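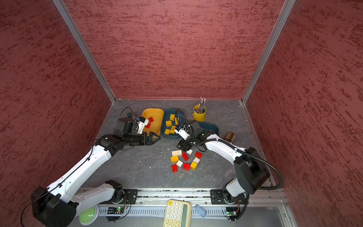

Can Two Arms Tidy a Playroom? Report on Sorting Toy Bricks by Colour

Student project report, Hulirov workshop, July 5, 2018

1. Why we chose this question

In many homes the toys are on the floor every evening, and in many small shops the mixed parts are in one box at the end of the day. To put them back in the right place is a boring chore and it takes time from people who have better things to do. Our project asked if a machine can do this chore already, or if it is still too early.

We first read about machines which are sold for the home. Most of them do one chore on a flat floor, for example vacuuming. Very few of them pick up objects, and the reason is easy to understand when one tries it. A brick can lie on its studs, on its side or on its end, and a different grip is necessary for each. A child of four solves this without thinking. Our program must solve it every time from the beginning.

2. The set-up

We named our station Pitis. It has two arms on one rail, each with a two-finger gripper, and shallow trays at the back of the table. The bricks are red, yellow and white. The rule is simple: one colour goes in one tray. Red belongs in the orange tray, and yellow and white have each a dark teal one.

We made this choice of trays on purpose. With two trays of the same colour, the program cannot recognize the goal only by the colour of the tray, it has to remember the position also. In a real home the boxes are often the same, so we think this is a fair condition.

The pencil bucket stayed on the table during all of our trials. A kitchen counter or a shop bench is never completely clear, and the arms should learn to leave other things alone.

3. How we worked

For the control program we compared two versions. The first, Skalitz, lets only one arm move at a time. The second, Cervantes, lets both arms move together and checks for collisions before each motion. We expected Cervantes to be much faster.

In total we recorded 2,626 grasp attempts. Of these, 1,520 were made with Skalitz and the rest with Cervantes. An attempt was counted as good only when the brick was released inside the correct tray. If it landed on the rim and fell outside, we counted it as a failure, even when the grip itself was perfect.
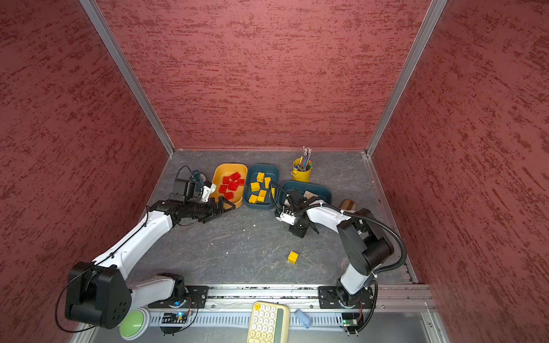

The last brick of a round was usually the easiest one. When a brick lies alone, the fingers have space on both sides and the camera sees all of its edges. The difficult part is the beginning, when the bricks touch each other. Then the gripper often pushes the neighbour away, or it takes 2 bricks together and carries both to one tray. If they have different colours, one of them is of course wrong.

4. Results

Skalitz reached 88 per cent good attempts. Cervantes was a little lower, and to our surprise it was not much quicker over a full round. The trays stand close to one another, so one arm must frequently wait until the other has left. Two people at a small sink have the same problem - they are not washing twice as many dishes.

The most common failures were these:

Two bricks gripped at once, mainly at the start of a round.
A small white brick missed because the fingers closed too high.
A brick standing on end which fell over when it was touched.
A brick dropped on the rim of the tray.

White bricks gave us more trouble than the other colours. The surface of the table is grey with pale veins, and in some light the program took a vein for the edge of a brick. We changed the threshold several times and it helped, but not completely.

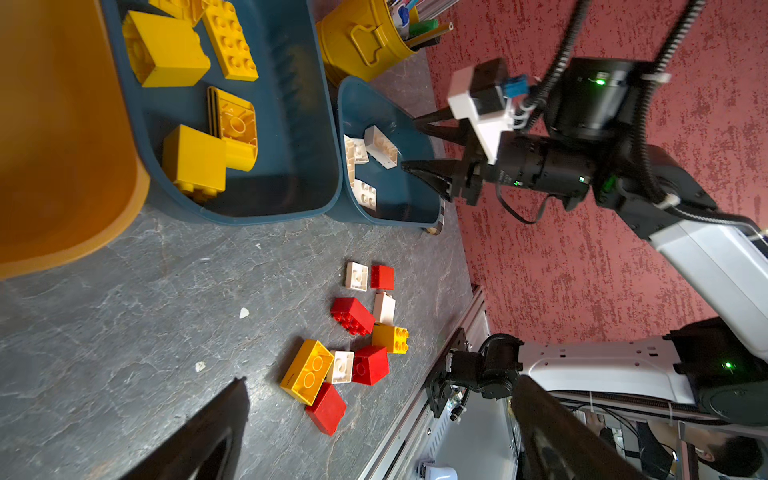 Figure 3. Sorting in progress, with yellow and white bricks in the teal trays and loose bricks still on the table.

5. Is it ready for the home?

Our answer is not yet, at least for this chore. A parent would collect the same bricks in less than a minute, while our station needs much longer and a person has to stay near it. Also the station is fixed in one place. The bricks must be brought to it, and this is already half of the tidying.

For the shop floor we are more optimistic. If the parts always arrive at the same table and there are only a few kinds, slow work is not such a big disadvantage. The machine could continue after closing time, and in the morning a worker would correct the mistakes. We believe that a hardware store or a repair shop could use something similar for mixed fasteners, but we have not tested metal parts and cannot promise it.

6. Next steps

In August we want to move the trays further apart and repeat the comparison, to see if Cervantes gains more from its second arm. We would also like to try a softer fingertip for the small bricks. If there is time left, we will put a fourth colour in the mix, and the program will have to decide what to do with a brick that has no tray.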